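Open day at the Triltcombe reuse and repair works

The Zirkeck site in Triltcombe opens to the public once a year, in October, and this time I managed to get a place. Booking is by email and you are put into a morning or an afternoon group. I had the morning one, which started at 9.45 with tea in the canteen and a talk on what to do if the alarm went off.

For anyone who doesn't know it, Zirkeck takes in old office equipment from councils, colleges and firms across the county. What can be repaired is sold on, and what can't is taken apart for its metals. The building used to be a carpet warehouse and still has the loading doors for it, tall enough for a lorry to back right in. There is a bus from the station, the 3, but it stops at the bottom of the hill and the walk up has no pavement for the last stretch. I would take a taxi if you have bad knees.

Our guide was Liên Phùng, who runs the intake side. She walked us first through the goods-in bay, where everything is weighed on a floor scale and given a barcode. Last year 2,498 separate loads came through that bay. A load can be one printer in the back of someone's car or a full lorry from a closing office, so the number tells you more about the paperwork than the tonnage, as she was quick to say. The busiest weeks are the ones after the end of the financial year. The quietest is the first week of January, when they repaint the floor lines. 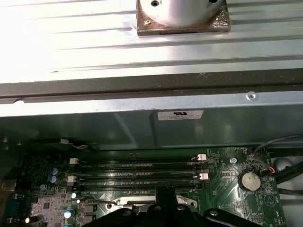 After goods-in comes sorting. It is done by hand along a bench, and the first question is always whether the thing has ever held data. If it has, it goes through a locked door to the wiping room. We were not allowed in there, but there is a window. Each drive is either erased and checked, or drilled and shredded, and the owner gets a certificate with the serial number on it. One man in our group wanted to know whether he could bring his own laptop and watch it being done. He can, on request, and there is a small charge.

The printers were a surprise to me. I had assumed they were mostly scrap, but the larger office models are wanted for parts and there was a whole aisle of rollers, trays and fusers, bagged and labelled. Home inkjets are another matter. Liên said they are the worst thing to be given, as they take longer to empty of ink than they are worth in plastic.

We had a break at eleven. The canteen is run by a man called Stan, who has put up a shelf of old telephones over the serving hatch, all for sale. The cheese scones were good and still warm. Coffee was free to visitors, cake was not.

The second half was led by Behrouz Tehrani, who looks after repair and resale. He began with the stores. There are 3,587 lines in the parts catalogue at present, kept on a stock system called Flarkatetti that was written for a plumbing supplier and has never quite lost the habit. Power supplies still come up on the screen under "fittings". He said they had looked at replacing it twice and that both times the staff had voted to keep it, as they all knew where everything was.
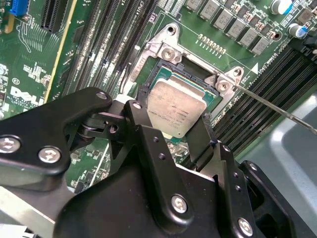 Memory and processors are the parts that keep their value best, he told us. They are small, they post cheaply, and there is steady demand from people keeping an older machine going for another few years. Cases and cables are the opposite. They take up most of the room and bring in very little, and good steel cases often end up in the metal skip simply for want of a shelf.

There was a useful half hour on what people can do before they hand equipment over. I took notes, so I will give them as he said them. Take out any discs and memory cards. Leave the power lead with the machine, tied on with string or tape. Do not remove the drive unless you have a reason to, but do write the password on a slip of paper if there is one set at start-up, as a locked machine often can't be sold. Take batteries that look swollen to the council site and don't put them in the box with the rest.

Questions were mostly about price. The resale shop is in the old front office and opens from ten until four. A tested desktop with a year's guarantee starts at £40, and monitors are less. I heard several people say they had not known it was there. It has one sign, and the sign faces the wrong way for anyone coming from town.
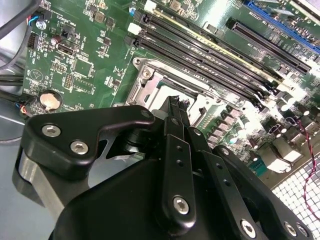

5 min read

I spent my last half hour in the shop. It is one long room with bare floorboards and a heater at the far end, and the stock is set out by type along both walls. Everything carries a card saying what was tested and on what date. I bought a keyboard and a desk lamp, and the woman at the till found me a spare bulb for the lamp in a drawer.

A few practical points. There is free parking in the yard but it fills early. Flat closed shoes are required on the works floor and they do turn people away. The toilets are up a flight of stairs, though there is an accessible one next to the shop if you ask for the key. Children over eight can come on the tour with an adult.

The afternoon group was signing in as I left, and theirs looked like a bigger party than ours.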